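About Skokard

Skokard writes control and perception software for robot arms that work in rooms built for people. We supply the layer between the cameras and the motor drives: calibration, object detection, grasp selection, motion planning, and the tools used to find out why a grasp went wrong. We do not build arms or grippers. Customers bring their own hardware and a list of things they need picked up.

The company started as two engineers maintaining a calibration script. The script was written for a single arm and assumed that the camera never moved. When the camera did move, by a fraction of a degree after a bracket was retightened, every grasp landed short and the logs showed nothing unusual. Fixing that took most of a winter. The result was a calibration service that checks itself during normal operation, and it is still the part of our software with the most installations.

What we make

Calvo is the perception package. It takes images from wrist and head cameras and produces a list of candidate objects, each with a pose estimate and a confidence value. Wrist views are difficult input. The gripper occupies a fixed part of the image and has to be masked, the horizon is rarely level, and bright objects near the edge of the view tend to wash out. Calvo keeps a separate mask for each gripper model and updates it when the fingers move. Objects that are only partly in view are tracked as partial and are not offered to the planner until a second view supports them.

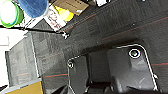 Low-texture floors need separate treatment. Dark carpet gives a feature matcher very little to hold on to, and a repeating line pattern gives it too many matches that look equally good. Calvo first fits the floor as a plane, then uses any regular lines only to correct rotation, never translation. This removed a class of error in which the estimated camera position jumped sideways by exactly one line spacing. Lint and small specks are filtered by size before clustering. Thin cables are handled by their own detector and are passed on as keep-out regions, with a margin set in the configuration file.

Mundudex is the planner. It accepts the object list from Calvo, or from any source that follows the same message format, and returns a timed trajectory. The current release runs a sampling-based search for the coarse path and an optimizer for the last part of the approach. The handover between the two was rewritten last March. Before that change, the optimizer could start from a path that was already in collision with a thin obstacle such as a pole or a chair arm, and it would spend its full time budget without reporting the cause. It now checks the starting path first and returns an error code that names the obstacle.

Flomis is the tooling. It records every message, image and joint state in one time-ordered log and can replay any part of that log against a different version of the software. Most of our own debugging is done this way. A failed grasp is cut out of the log, labeled, and added to the regression set, which now holds 1031 cases. Each proposed change to Calvo or Mundudex is run against the full set before it is merged. A change that fixes one case and breaks another is returned to its author with both logs attached.

How we test

Development starts in simulation and leaves it early. Simulated rooms are useful for checking interfaces and for catching arithmetic mistakes. They are less useful for perception, where the errors come from things like overexposure, wire shelves and soft items that have no fixed shape. Before a release candidate is tagged, it has to complete 75 consecutive runs on hardware without an unplanned stop. The count goes back to zero after any stop, including those traced to a loose connector. A planned stop requested by the operator does not reset it.

Wire shelving has its own section in the test plan. Depth sensors see through the gaps, so a shelf may be reported as several unconnected bars or may be missed entirely. Mundudex treats a detected rack as a solid slab for collision purposes and as an open grid for visibility, and the two models are stored separately. Items on a lower level are approached from the front only. Crumpled fabric and bags are assigned a grasp region with no single grasp point, and the controller closes on force within that region.
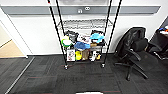
Arnulfo Muñoz asked in reply to our last release notes whether the slab model is too cautious for crowded shelves, where a slightly tilted approach between two levels would often be the shortest path. He reported that on his installation the planner rejected paths that an operator could drive by hand with clearance to spare, and that reducing the collision margin helped only a little. He would prefer to have the slab thickness taken from measurement and stored per shelf.

We agree with that assessment. The slab thickness is a fixed value in the current release and was chosen for the thickest rack we had tested. Per-shelf thickness is implemented on the development branch and is being run against the regression set. It requires at least two views of the shelf edge, and when those views are not available the planner falls back to the fixed value and writes a warning to the log. Sites that depend on the old behavior can keep it by setting shelf_model to fixed.

How we work with customers

A typical engagement begins with a site log. We ask for recordings from the customer's own cameras, taken in the room where the arm will operate, under normal lighting and with the usual objects present. Rooms should not be tidied first. From the log we prepare a written report that lists which objects can be handled with the current release, which need additional training data, and which we do not expect to handle. The report also lists the camera positions used, the measured latency between image and joint state, and any gaps in the recording.

Integration is done by the customer's engineers with one of ours assigned to the project. That person stays assigned after delivery and receives the support requests directly. Interfaces are documented down to the units and the frame of reference for each field. Angles are in radians and distances are in meters, with no exceptions for display tools. Message formats are versioned, and a format remains supported for two major releases after it is replaced.

Our software currently runs at 124 sites. The majority use Calvo and Flomis together, with a planner of their own. We support that arrangement on the same terms as the full set.

Working here

The engineering group is divided into perception, planning and tools, and engineers spend part of each release cycle outside their own area. New staff begin in tools. Their first task is to replay a set of failed grasps and write down the cause of each, including the cases where the recorded cause is wrong. Corrections to the regression set are reviewed in the same way as code.

Open positions are posted on the careers page. Applicants for perception roles should include a short description of a fault they traced in a real system, with the measurements they used to find it. Site log requests and support questions go through the contact form, with the release number in the subject line.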